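Undeck Help > Kits and accessories > Lakby

Is the Lakby two-gripper kit any good for tabletop kitchen tasks?

Posted by Lingyun Yu
January 19, 2022

We are a small group and want to record people doing simple kitchen jobs with hand-held grippers, to train a policy for a two-arm robot later on. Moving a pan, putting utensils back in a holder, that sort of thing. I have a quote for the Lakby two-gripper kit, the corded version. The quote covers both grippers, the finger camera on each, the head camera, and the cables. No computer and no props.

What I would like to know before I sign:

Does the corded version get in the way when you work across a whole table?
How much does the table surface matter? Ours is light wood with a satin finish and we have a large window on one side.
Are the stock fingers good enough for handles and pan rims, or should I order the soft ones right away?
The seller also offers a setup visit. Is it worth paying for?

I have read the product page twice and it doesn't say much about any of this. We have never used anything from Lakby. The only other kit I have tried is the Xiao single gripper, which was cordless but kept losing its connection.

Etornam Gbeho
Accepted reply

We have had the corded Lakby kit for seven months and recorded 1061 usable episodes with it, most of them kitchen tasks. Overall I would buy it again. The grippers are solid, the clips from the three cameras line up without any work on my part, and the one broken trigger spring we had was replaced within two weeks. The software is plain but it does not crash.

The table matters more than the product page lets on, so I will go through it in the order I would do things in your place.

1. Place the table first and the computer second. You want the cables to leave from the side where the person stands and run along the forearm, then down off the table. If they cross the work area you will catch a handle with them sooner or later. The supplied cables were long enough for us with the computer on the far side of the room, but only just.

2. Open both grippers fully, hold them over the bare table, and look at the finger camera view before you put any props down. You should have both fingers in view with clear table between them. If one finger sits much further out than the other, the camera mount has probably shifted. Loosen it, square it up, and tighten it again. We do this at the start of every session and it takes 90 seconds.

3. Look for glare in the same view. On pale wood you will get a washed-out patch where the light comes back at the camera, and the grippers throw soft shadows of their own. A bit of this is fine. If it lands where you plan to put small metal objects, move the lamp or turn the table. We also lay a striped mat across the far half and do much of the work on it, with dark curtains on the back wall. Finger camera first, then the head view of a kitchen layout:

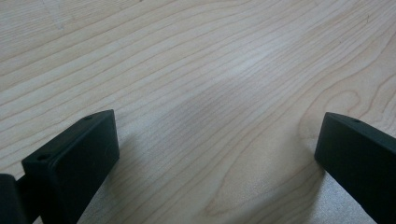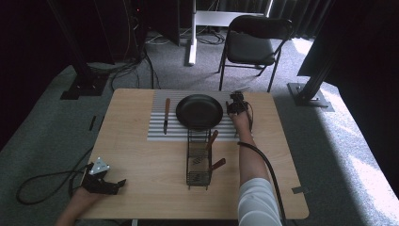 4. Start with big, dark props and leave the thin ones for later. A black frying pan on a light mat is easy to see from every camera. A knife lying flat is a lot harder to pick up with the stock fingers, and new people will push it around. Wire baskets are in between -- the wires are thin, so watch that a finger doesn't slip in and hook one.

5. Record 10-second test clips from each side before the real session, and play them back at full size. The live preview is small and hides focus problems.

On the fingers: I would not order the soft ones yet. The stock ones are flat black plates with a raised edge and they hold wooden handles well. For pan rims they are okay if you come in straight. We bought the soft set after three months and use it only for glasses.

On the cable: you do notice it for the first hour, especially when you reach to the far edge of the table. After that our people stopped mentioning it. I would take it over a dropped connection any day.

On the setup visit: we skipped it. If somebody in your group has mounted a camera before, you can skip it too.

Sena Atinga

Mostly agree with the above but not about the visit. We paid for it and got our money's worth. The technician found that our USB hub was the reason the left gripper dropped out, and I would have spent a week on that. He also showed us how to log grip width, which is buried in a menu and missing from the printed guide.

Two complaints about the kit. The grippers get heavy, so plan breaks. And spare cables are only sold in pairs.

For the window, get a blind. The head camera copes badly when sunlight falls on part of the floor and the rest of the room is dark. The exposure drifts as the person looks up and down. You can lock it in the settings, but then you need to set it again whenever the light changes.

Ivars Rätsep

Have you looked at Vonesska? They rent a similar kit by the month. I haven't used it.

Lingyun Yu

Thank you all. I am going with the corded kit and the stock fingers, and I have asked for a price on the visit separately. We are aiming for 200 episodes in February to see whether the data is any use before we plan more.

Etornam, is your mat glued down or just lying there?

Etornam Gbeho

Just lying there. If yours slides, a little tape on the underside at the corners will hold it. Don't use anything shiny on top.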